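Trastanum Boards > Home & Fabric > Printed cloths, wall hangings
Thread: mountain print cloth on a table, creases wont quit
Views: 2,520

Sun-ja Hong
Posts: 8
ok quick one before I run out the door. Got a big printed cloth, blue sky, those angular low poly type mountains in orange and gold and tan, little white crescent moon. Meant for a wall I'm pretty sure. I'm using it as a table cover and I love it there. Problem is it came folded up tight and the back edge and the one side still have soft folds in them. Front is okay. Tag's gone so I don't know what it's made of, and the listing (Skastonach shop, October) just said "soft fabric", thanks for nothing. 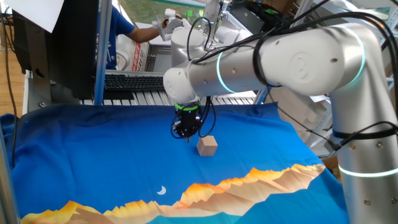 Tried hanging it over the shower rod overnight. Helped a little, not enough. Do I iron it? Scared of killing the orange. Also whatever I do it has to stay something I can pull off and wash, so no glue, no staples.

Also second question, the little wood block is raw, no finish at all. Would oil on it bleed into the cloth? Thinking mineral oil since I have it.

florkbridge_fran
Posts: 1,281
Iron on the BACK, lowest setting, thin towel between. Done this with probably every hanging I own. Never lost a color.

medinaquilts
Posts: 200
Please don't iron a mystery fabric. If it's polyester and your iron runs hot you get a shiny patch and that's permanent. Steam it hanging, hand steamer, keep it a few inches off. Then lay it down while it's still a bit warm and smooth outward from the middle.

florkbridge_fran
Lowest setting doesn't do that. 20 yrs of ironing here.

medinaquilts
Your lowest setting maybe. My old iron only had two temps, off and lava

Sun-ja Hong
lol ok. I do have a steamer someplace. Does it matter that it's dark blue on a lot of it? Deep blue one end and more of a turquoise teal at the other. Worried about water spots on the dark part, it shows everything. Lint too. Crumbs. Every single hair.

And the side where it hangs over, there's folds all along there. Was thinking clips?? like the picnic kind. Or sew something heavy in the hem.
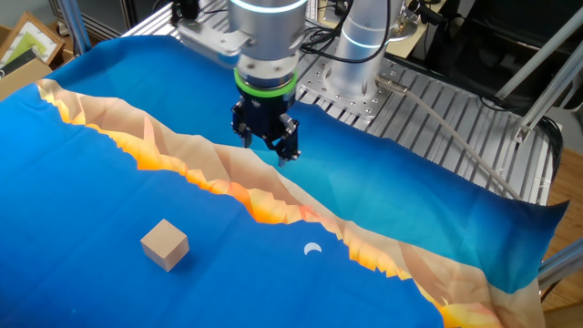
Si-woo Noh
Weights in the hem, skip the clips. Picnic clips pull in four spots and then you get a fan of little wrinkles coming off each one, worse than what you started with. Get drapery chain weight, the beaded kind in a sleeve, tack it along the inside of the hem. Comes right out when you want to wash it. Spray bottle plus your hands will do the rest, I never bothered with a steamer or an iron.

medinaquilts
Agree on the weights. Not on the spray bottle, test a corner first, some of the cheap prints ring when they get spotted with water. Underneath corner, let it dry all the way, then look at it in daylight.

florkbridge_fran
Spray bottle is fine. Iron is faster.

Si-woo Noh
On the block: don't oil it if it's going to live on the cloth. Mineral oil never really dries, it'll sit there and creep and you'll have a greasy square right in the sky. Wax maybe, buffed hard, then leave it on a paper towel for a week. Me I'd leave it raw. Pale wood on that blue looks good.

old_selvage
going against the crowd, I would not put a wall hanging on a table you use. The print is only on the surface of a lot of these. Rub an elbow on it every day and the mountains go white on the peaks. I had a Medina one with pines on it, lasted one winter. Clear vinyl over the top or put it back on the wall where it belongs.

Sun-ja Hong
vinyl noooo. I'd rather it wear out. It was cheap enough

florkbridge_fran
Vinyl squeaks. And sticks to your arms.

old_selvage
suit yourself. wash it inside out at least. well, not inside out, its flat. folded print side in. you know what I mean

Sun-ja Hong
Ok update. Steamed it hanging like medina said, then laid it out and smoothed by hand. No spots that I can see. Ordered the chain weight, its not here yet so the sides are as is. Far edge is still kind of wrinkled and I'm leaving it, too much stuff back there to move again. Block stays raw. Turned the cloth so I get the mountains along the front, way better, the moon was getting lost before.
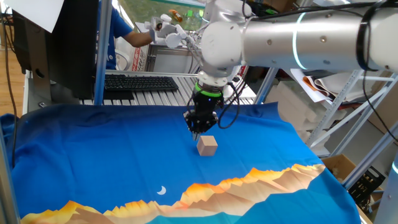 Moon side, with the block. Far edge still wrinkled.

Si-woo Noh
Good call leaving the wood alone. Weights will sort the sides, the back might just need time. Post when they're in

medinaquilts
Glad you skipped the iron.

florkbridge_fran
She'd have been done in ten minutes with the iron.

Sun-ja Hong
haha ok ok. One more, anybody know if the chain weight can go thru the wash or do I really have to unpick it every time

Si-woo Noh
Unpick it. Bangs around in the drum otherwise. Use a few long stitches, not a real seam, takes no time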